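Plultero: hand-worn grippers and recordings from a shared workshop
README, revised in April

What is in this folder

Plultero is a pair of grippers that a person wears on the hands, together with the recordings we make with them. We build it in the shared workshop in Gornton, in the evenings, with the money of the members who take part. The folder has the drawings for the printed and cut parts, the wiring notes, the firmware, the recording program and a first set of 452 recordings. Each recording is one attempt at one task, from the start tone to the stop tone.

The tasks are small jobs with things that hang: straps, loops, key rings, cloth bags. We chose them since a strap does not keep its shape, and our earlier recordings with blocks became boring very quickly for the people and for the model.

The hardware

Both grippers are made from the same drawings, the right one mirrored. The jaws are black. On top of each gripper there is a white triangular plate with screws, and this plate must sit flat. If you tighten one corner fully before the others, the plate bends a little and the jaw starts to rub on one side. Please turn all the screws in by hand first.

There is a blue light near each jaw tip. The tracking program, which we call Nadar, uses the lights to find the tips. Do not cover them with tape or with a long sleeve. Nadar also has problems when the sun comes directly on the table, so most recordings were made after 18:00.

The cable should leave the gripper in a wide curve. In the first version we tied it close to the wrist and it broke inside after two weeks. The replacement cable is 190 cm long, and for a tall person this is the minimum.

The table

The work table has a white sheet on top and stands inside a metal frame. The sheet is not glued. It can be changed when it becomes too dirty, but we wait quite long with this, and you will find marks and smudges in many recordings. We consider them part of the data and did not clean them from the images. The hooks are on a wire rack with two tiers, placed at the far side of the table.

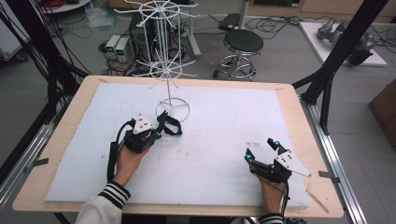 For the strap tasks the order is fixed. The strap starts on the table, one gripper takes it, and the other gripper may help or stay free. A recording counts as success when the strap hangs on a hook and both jaws are open at the stop tone. If the strap falls after the stop tone, it is still a success. We discussed this for a long time and not everybody agrees with the rule, so the moment of release is stored in its own column and you can apply your own rule.

Files

Every recording has its own directory with the video, the jaw positions and a text file with the label. Jaw positions are written 200 times per second. The video is slower, and the time stamps of both come from the same clock. Please match them by time stamp and never by line number. The script "align" does this for you.

Labels are "success", "dropped", "wrong hook" and "stopped". The last one means that the person gave up or that a cable came loose.

Known problems

The left jaw reports a small opening also when it is fully closed. Subtract the value in the file "offset" before you use the numbers.

In the older recordings the rack was not always put back in the same place. From version 2 we check its position before each session.

Nadar sometimes exchanges the two lights of one gripper when the hand turns fast. You will see it as a jump in the path. We repaired the ones we found, but surely not all.

The motor driver becomes hot after long use. Stop and let it cool if you smell anything.

Use and contact

You may use, change and share everything here, also for commercial work, if you keep this README with the files. The recording program stops a file after 2000 lines and opens the next one, so do not be surprised by the many small files. Corrections are welcome in the issue list of the project. For the arm side, where the trained model is tested, look at the separate folder Stasach, which has its own README and is less finished than this one.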